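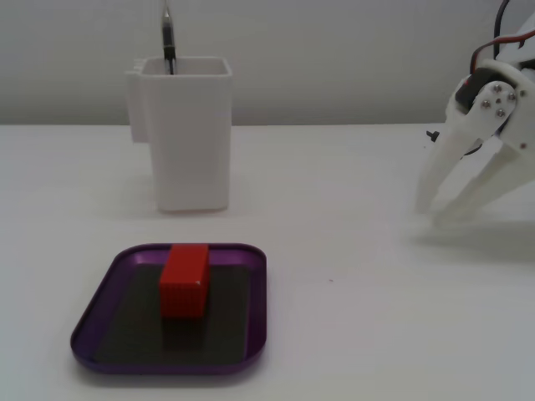 2 min read

Good habits for a small robot arm on the home workbench

I love having an arm on the bench, and four house rules keep it fun!

Give each part a home. A shallow tray with a dark mat makes a red block easy to spot, for you and for a camera.

Keep pens in a holder, well back from the tray.

Check the horn screws every April (yes, all of them) and tie back loose cables.

Hands off while the power's on. Stay some 8 inches clear of the fingers, and cut the power before you reach in.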